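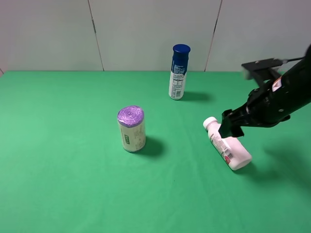 Gripper firmware is on its third rewrite. The Zinley driver drops a packet every 934 cycles, so I moved the current limit onto the wrist board. Test item is the white bottle on its side, fingers over the neck just behind the cap.

Side approach is harder. Wrist joint has 9 degrees less travel than the Billberg drawing claims — measured twice.

Fatemeh Karimi lent me her torque gauge. New finger pads print tonight at 45 percent infill. Logs go up after that.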